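Fovine: pesos y precios de bollería de mostrador en Skistarberg

LÉEME, versión 2

Fovine es una tabla de compras de bollería hechas en Skistarberg durante el mes de junio. Cada fila es una pieza comprada, pagada y pesada. Hay 504 filas. El proyecto nació de una discusión bastante tonta sobre si los bollos habían encogido, y conviene decirlo desde el principio: con estos datos no se puede responder a esa pregunta. No tenemos pesos de años anteriores. Quien afirme que los tiene, que los enseñe.

Sí sirve para algo más modesto, comparar lo que dice el cartel con lo que marca la balanza. En nuestra opinión ya es bastante, porque casi todo lo que se publica sobre el precio del pan y los dulces sale de notas de prensa o de medias calculadas con productos que no se parecen entre sí.

Contenido

compras.csv: la tabla principal, una fila por pieza.
comercios.csv: un código por comercio, con el tipo de local y el horario en que se compró.
notas.txt: incidencias, tal como se apuntaron, con sus faltas de ortografía.
cambios.txt: diferencias entre la versión 1 y la versión 2.

La separación es la coma y el decimal es el punto. Sabemos que en español lo normal es la coma decimal. Probamos a hacerlo así en la versión 1 y la mitad de los programas se comieron los precios.

Columnas de compras.csv

id: número de fila. No tiene significado y no indica el orden de compra.
comercio: código de una letra y un número.
producto: nombre que figuraba en el cartel, sin normalizar.
familia: nuestra clasificación, discutible, en masa frita, hojaldre, brioche, lazo y otros.
precio: en la moneda local, por unidad, sin descuentos.
peso_decl: peso declarado en gramos, si constaba en algún sitio.
peso_med: peso medido en gramos.

En 80 filas falta el peso declarado. La bollería que se vende suelta muchas veces no lleva ninguno, así que el hueco no es por fuerza una falta del comercio. Quien rellene esos valores con la media de la familia estará inventando el dato que quería estudiar. Lo hemos visto hacer con la versión 1 y los gráficos salían preciosos.
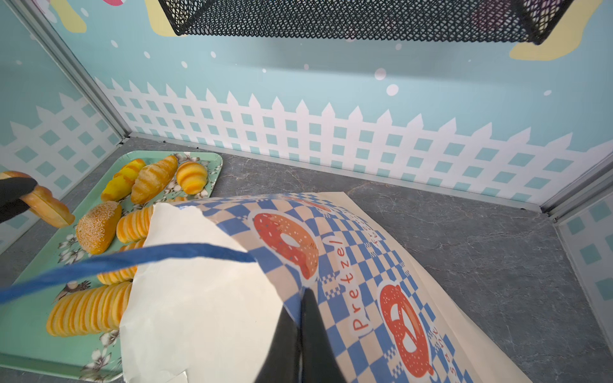 El campo producto merece una advertencia aparte. Un mismo nombre cubre cosas muy distintas: «trenza» es en un comercio una pieza de hojaldre con azúcar y en otro un brioche con crema que pesa casi el doble. Al revés también pasa. El lazo aparece escrito como pretzel, brezel, bretzel y lazo salado, a veces dentro del mismo local. No hemos unificado nada en esa columna, y para agrupar hay que usar familia, con toda la desconfianza que merece una clasificación hecha por dos personas en una cocina.

Sobre la palabra «artesano»

Nos han pedido varias veces una columna que diga si el producto es artesano. No la hay ni la va a haber. La palabra estaba en carteles, en servilletas, en pegatinas y en el toldo de un local donde la masa llegaba congelada en cajas, cosa que el propio dependiente explicaba sin problema a quien preguntase. Una columna «artesano: sí/no» recogería la afición de cada negocio a imprimir adjetivos. Quien quiera estudiar eso tiene un tema interesante, pero necesita otra tabla.

Lo mismo vale para «receta tradicional», «de la casa» y «hecho hoy». De «hecho hoy» hay una nota en notas.txt sobre un cartel plastificado.

Cómo se compró

1. Se entraba en el comercio en el tramo horario asignado y se pedía la pieza por el nombre del cartel, sin elegir cuál.
2. Se pagaba el precio marcado y se guardaba el tique, si lo daban. Los tiques no se distribuyen con los datos.
3. Se anotaba el peso declarado cuando aparecía en el cartel, en la etiqueta o en la ficha de alérgenos.
4. La pieza viajaba en el envoltorio en que la hubieran entregado, bolsa o caja, siempre cerrado. 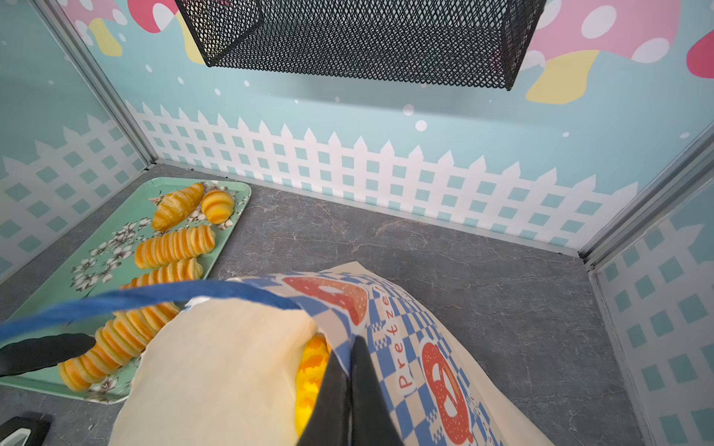
5. Se pesaba sin envoltorio ni servilleta, antes de que pasaran dos horas desde la compra.
6. Si se había roto, se pesaban todos los trozos juntos y se escribía en notas.txt. Las migas también cuentan, aunque recogerlas es otra historia.

El paso 4 parece una tontería y fue lo que más filas nos costó. En la versión 1 algunas piezas se pesaron con el papel puesto. Un papel encerado no pesa gran cosa, pero en un bollo pequeño la diferencia basta para que una pieza corta de peso parezca correcta. Esas filas están eliminadas. Las identificamos por las hojas manuscritas, y donde la hoja no lo aclaraba, la fila también se fue.

Balanzas

Se usaron dos. La primera es una balanza de cocina Krishnan con resolución de un gramo, comprada para esto. La segunda, prestada, dejó de dar lecturas estables con la batería baja y se retiró. Las filas pesadas con ella se conservan solo cuando hubo una segunda pesada en la Krishnan.

El fabricante promete en la caja una precisión que no hemos podido comprobar. Lo que hicimos fue pesar cada mañana el mismo juego de pesas de latón y apuntar la lectura. No se movió más allá de un gramo. Eso indica que la balanza era constante, que es distinto de decir que era exacta, y quien necesite exactitud legal debería pedírsela a un laboratorio y pagarla.

Los comercios

Son 7, identificados por código. Hay panaderías de barrio, un obrador con despacho, una cafetería de estación y dos locales de la cadena Ralley. Los nombramos porque Ralley publica sus pesos en una ficha abierta y sin ese nombre la columna peso_decl no se entiende. El resto queda sin nombre. No existe una clave oculta en ningún archivo y agradeceríamos que no se intentara reconstruir a partir del horario, que ya venía redondeado.

No es una muestra aleatoria. Se eligieron comercios a los que se podía ir a pie desde donde vivíamos. Por tanto, cualquier frase que empiece por «en Skistarberg, los bollos pesan…» es falsa tal como está escrita. Diga «en los comercios de Fovine» y no habrá discusión.

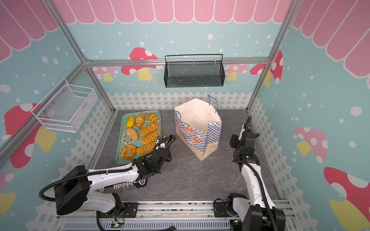 Henrik Nolte

Me toca firmar la parte de las limitaciones, supongo que por ser el que más se quejó durante la recogida. Empiezo por lo que menos me gusta.

No hay repeticiones suficientes por producto. Hay piezas con una buena serie de compras y otras con una sola, la que quedaba en la bandeja esa tarde. Una media hecha sobre una sola pieza se llama igual que las otras medias y ocupa lo mismo en un gráfico, de modo que recomiendo poner un mínimo propio y escribirlo. Yo no me fío de nada que baje de siete compras del mismo producto en el mismo local, y ese siete no sale de ningún cálculo.

La bollería pierde agua. Un cruasán pesado a primera hora y otro del mismo horneado pesado al final de la tarde no dan lo mismo, y parte de lo que aquí parece «falta de peso» puede ser simple evaporación. Tenemos el tramo horario de la compra en comercios.csv, pero no la hora de horneado, que casi ningún local supo o quiso decirnos. Yi-an Ra opina que el tramo basta para corregir el efecto. Yo creo que no basta – y como no nos hemos puesto de acuerdo, la tabla se publica sin corregir.

Tampoco sabemos a qué se refiere exactamente el peso declarado. En algunos carteles es el peso en crudo. En otros debería ser el de la pieza terminada, aunque nadie lo pone por escrito. Cuando un comercio declara el peso en crudo y uno lo compara con la pieza cocida, sale un déficit enorme que no prueba ningún engaño. Antes de acusar a alguien con estas cifras, vaya y pregunte.

Los glaseados y rellenos son un problema sin resolver. Dos rosquillas iguales de la misma bandeja pueden diferir más por el glaseado que por la masa. Quien quiera hablar de masa tendría que rasparlas, y no lo hicimos.

Usos que nos parecen razonables

Practicar limpieza de texto con la columna producto, que es un desastre auténtico. Comparar precio por unidad y precio por cien gramos dentro de una misma familia. Enseñar lo que ocurre con una media cuando se rellenan huecos. Discutir, con algo encima de la mesa, si el cartel de peso le sirve de algo al que compra.

Usos que no

Listas de «las mejores panaderías». Denuncias. Estimaciones de inflación, ni local ni de ningún tipo: un mes no es una serie. Tampoco hay datos de sabor, y hemos rechazado con educación una propuesta para añadirlos con estrellas.

Cambios respecto a la versión 1

Eliminadas las filas pesadas con papel. Decimal cambiado a punto. La familia «dulce» desaparece, porque acababa metiéndose ahí todo lo que daba pereza clasificar. El código del obrador estaba repetido y se ha corregido. Los precios de la cafetería de estación incluían en tres casos el café; ahora son los del bollo solo, tomados del cartel.

Licencia y cita

Puede copiarse y modificarse citando la procedencia. Si modifica los pesos, cambie también el nombre del archivo, por favor. Cita sugerida: Nolte, H. y Ra, Y., Fovine: pesos y precios de bollería de mostrador, versión 2.

Los errores se comunican a Yi-an Ra, indicando el id de la fila y qué está mal. Los mensajes que dicen que «los datos no cuadran» sin indicar la fila se leen, pero no sabemos qué hacer con ellos.

Última revisión de este archivo: martes, 2 de julio de 2024.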